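**Free speech code at Norkville college goes back to the drafting table**

22 August 2025 — Norkville College has withdrawn its draft code on external speakers after 53 of the 85 written responses to a consultation asked for the section on "foreseeable offence" to be removed. The rest of the draft stays in force as guidance until a second version is published.

The section, numbered 2 in the draft, would have let the college refuse a room booking where a speaker's published remarks were judged likely to cause offence to students or staff. It set no test for likelihood and gave no right of appeal. Thirty-six respondents raised the missing appeal as a separate point.

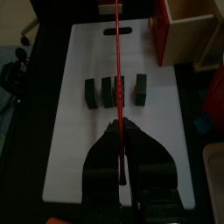 Faisal Arain, who drafted the code, said the wording had been taken from an older policy on posters and had never been meant to cover humour or satire. He accepted that the section treated a joke and a threat as the same kind of risk. In the version now being written, bookings would be sorted by the type of legal duty engaged, with each type kept apart from the next, much as the dark green blocks stand on their narrow edges across the white board, the one on the right with a wider gap before it. Matters of taste would fall outside the scheme altogether. A speaker could be refused only where the college could name the law it expected to be broken.

Defne Sezer, a columnist whose talk on political comedy was postponed in March under the interim rules, said the change was welcome but narrow. Her objection is to the booking form, which still asks organisers to list "controversial themes" in advance. "If I write down every theme somebody might dislike, I have written the complaint for them," she said. The college confirmed that the question remains on the form and that no answer, or a blank, is grounds for delay.

The student debating society, Kondora, has asked for the question to be deleted and for decisions to be issued in writing. It also wants refusals to be published with the speaker's name left out. Arain said he had no objection to written decisions but that publication would need advice on data protection — a point the first draft did not address.
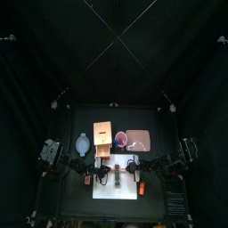
*The work area with its black fabric walls and, at the back left, a light blue oval bowl.*

Sezer's talk has not been given a new date. The second draft will be open for comment on the same terms as the first, and responses already received will be carried over unless their authors withdraw them.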